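Course handout, week 8
Assembly by Hand: Fits, Order and Checking
Cusancombe Evening Workshop, Wednesday group

Bring last week's sheet with you. We left off at the difference between a push fit and a snap fit, and the first part of these notes goes over that again for the people who missed it.

1. Push fits and snap fits

A push fit holds by friction. One part is very slightly larger than the hole it goes into, and the plastic gives a little to let it in. You can usually pull it apart again with the same force you used to put it together. It will loosen with repeated use.

A snap fit has a hook or lip that bends out of the way and then springs back behind an edge. You feel it go. Some snap fits are meant to come apart and some are not. Look at the back face of the hook: if it slopes, the part can be released by pulling. If it is square, you need to press the hook in first, and if you pull without pressing you will break it.

The Stelmakh kits we use in class have both kinds. The older Forklow kits are all push fit, and a lot of them are worn. If a Forklow part falls out under its own weight, put it in the reject tray and take another.

2. Order of assembly

Most mistakes in the week 6 exercise were order mistakes. The parts were the right parts and they were facing the right way, but something had been closed up before the piece inside it was in place.

Work out which part is trapped by the others. In a simple gear housing the gear is trapped between the two halves, so it goes in before the halves are closed. Anything that has to turn should be turned by hand at this stage. Once the housing is shut you can't see why it is sticking.

The usual order for a small housing:
Base or bracket
Shaft or pin, if separate
Gear or disc
Cover
Outside fittings

The Grokov exercise sheet gives a different order, with the cover and gear joined first and the base added last. Both work. Follow the sheet if you are doing the sheet.

3. Holding the parts

Hold the heavier or more awkward part in the hand you don't write with and bring the other part to it. Keep both hands at the same height, fairly close to the body, with elbows bent. If you find yourself reaching, move the work.

Pinch a bracket from the sides. Pressing on the open face pushes the arms of the bracket apart or together, and then the next part won't line up. Bring the two pieces close, stop, look at how the edges meet, and then push.
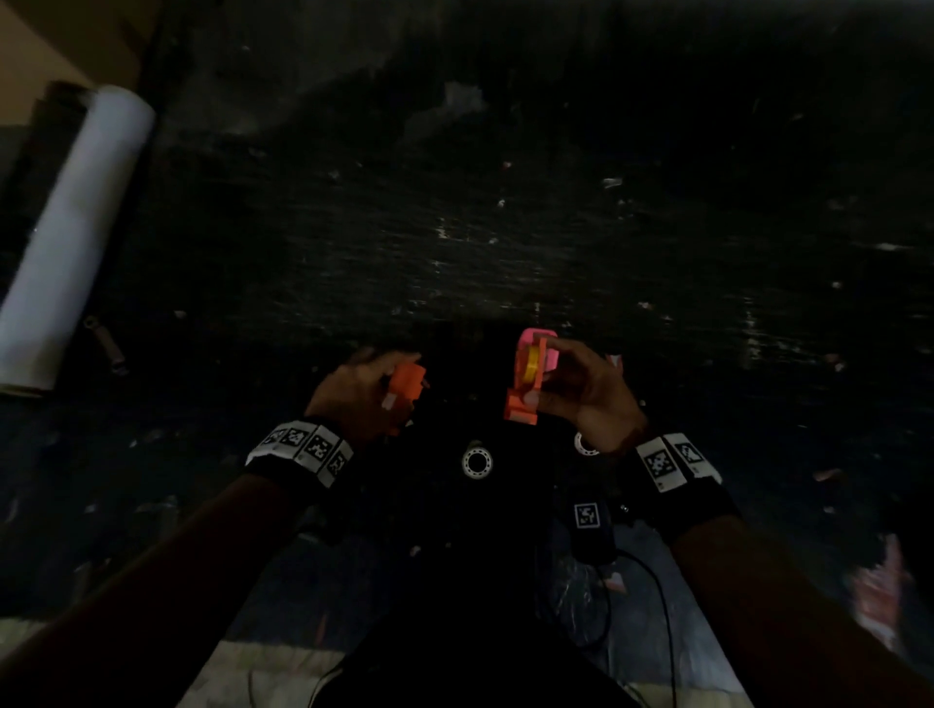
Push in a straight line. If one corner goes in ahead of the others, back it out and start again. Forcing the far corner down puts a bend in the thin walls, and after two or three times they turn white at the bend and crack.

You may sit at the bench or work on the floor. On the floor, put the small parts where you can see them without turning, and keep rings and washers away from your knees. They roll, and we lose several every term.

4. Checking

Before you call a piece finished:
Turn it over and look at every seam.
Turn anything that is supposed to turn, one full revolution each way.
Shake it next to your ear. A rattle means a part is loose or left out.
Compare it with the drawing, same side up.

The test rig applies 500 grams to the top of the housing. A push fit that is seated properly will hold this. One that is only part way in will usually drop, so check the seam again before you hand it over.

5. For next week

Read pages 12 to 22 of the kit booklet. Skip the section on adhesives, as we will cover it separately in November.

Assemble one housing in the usual order and one in the Grokov order. Write down where you had to stop and back a part out, and which corner went in first. Short notes are fine. Label both pieces with masking tape and your initials, on the base and clear of the seam.

Kits go back on the lower shelf, lids on.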